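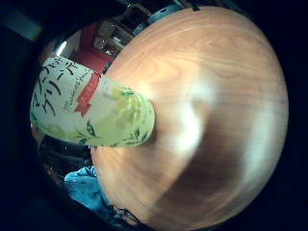
Tala Nimri wrote to me that I had gone to the Pivalia open day wanting to be disappointed, and that a person in that mood could find fault with the moon landing. She may have a point. I did drive out there in December with my arms already folded, so to speak. But I stayed the whole afternoon, and I think I was shown something smaller than what the flyer promised.

The flyer said "household robots, learning from people". What they had was a room with shelves full of odds and ends, and people who picked things up with a hand-held gripper while a camera on it recorded the lot. A wooden bowl, a bottle of green tea, a blue cloth. The recordings go off to train a robot, which was at the far end of the building and came on at 2 o'clock.

I liked the gripper part. Anca Bogdan let me have a turn, and it is harder than it looks. A big round bowl is an awkward thing to hold with two fingers. You come in too close, all you can see is wood grain and glare, and you lose track of whatever is sitting beside it. I bumped the bottle twice. She told me bumps were useful too, which struck me as generous, and also as the sort of answer that can't be wrong.

Then we went down to see the robot. It tried 8 pickups while I stood there. Two of them worked. The presenter, Hermenegildo Zavala, talked cheerfully through the others and called each one "a learning moment". I have raised teenagers and I know that tone. Someone behind me asked how many recordings it had been trained on and he said 498 for that task, and that more would fix it. How many more? He didn't have a figure. Maybe there isn't one yet, but then say so on the flyer.

My neighbour Tetley, who came along for the free coffee, thought I was being mean. You don't judge a bakery by the first loaf, he said on the way home. Fair enough – but a bakery doesn't hang out a sign saying it will be doing your dishes in a few years. My mother is 8 months into a wait for a home care worker. If the labour of looking after people is going to be handed to machines, I would like to see the plan for her before the plan for the bowl.

I asked about that at the end, in the question time. Tímea Csizmadia took the microphone and said home care was "very much on the roadmap". I wrote it down. There was a clap, the coffee urn was wheeled out, and the robot had another go at the cup it had dropped earlier. I left before I saw how it went.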